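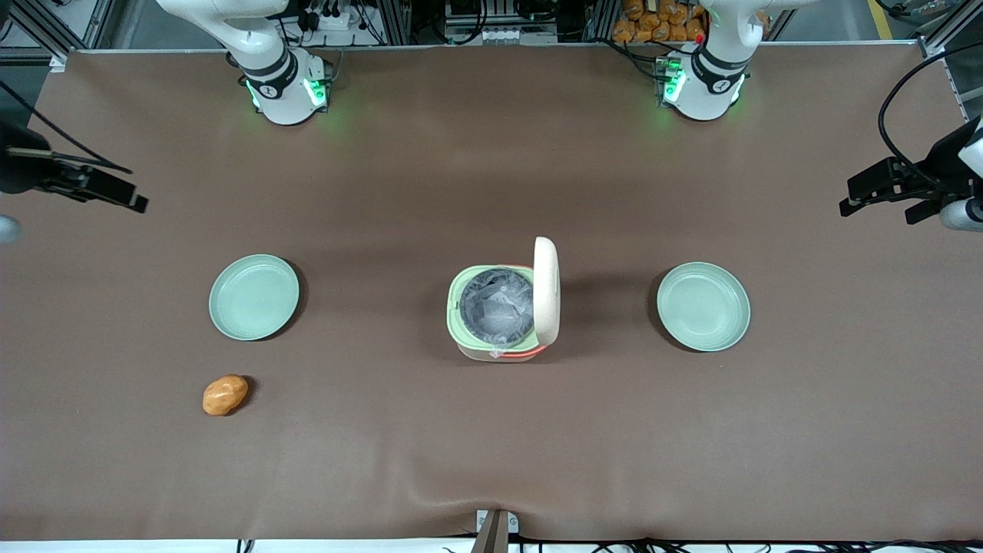

The Pirholm Table Setting Collection is a practice set for meal preparation and serving, supplied by Sasino to schools, training kitchens and occupational therapy departments. It allows learners to rehearse the ordinary sequence of a simple meal, from opening the cooker to placing food on a plate, at a full-size table and without heat. The set is built around a small rice cooker in light green with an orange-red band at the base. Its cream-colored lid stands upright when open, leaving the dark gray inner pot in clear view, and the pot may be lined with a translucent plastic bag to keep it clean between groups. Pale green plates complete the setting. All pieces are intended for instruction and play; the cooker is not to be connected to a power supply or used with real food.

Plates and play food

The plates are shallow, with a raised rim and a flat central area. Play food is kept simple in shape so that learners can recognize it at once and give their attention to the task. The potato is the piece most often used in first sessions, and it may be ordered separately under the Saavedra play food range.

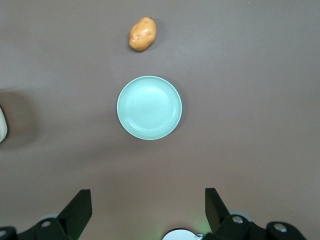 Pirholm plate in pale mint green, shown with play potato.

Table covering

A plain brown covering is recommended under the set. Light-colored plates stand out well against a dark, unpatterned surface, and this is of particular help to learners with reduced vision. Coverings are sold under the Diser name and are not included in the price of the set.

Suitability

The collection is suitable for learners aged 3 and over, under supervision. Zulema Figueroa, who prepared the teaching notes, advises beginning with one plate and one piece of food — the cooker should be added once the learner is at ease with placing and lifting.

Care and storage

Wipe all pieces with a damp cloth and mild soap. Do not place them in a dishwasher. Dry the inner pot fully before closing the lid. Replace the liner bag after each group.

Ordering

Item number: 19
Warranty: 2 years
Teaching notes: included, printed
Delivery: orders received before the end of November are delivered in December

Institutions ordering for more than one site should write to Catarina Valente, Educational Supply, Sasino. Replacement plates and lids may be ordered singly.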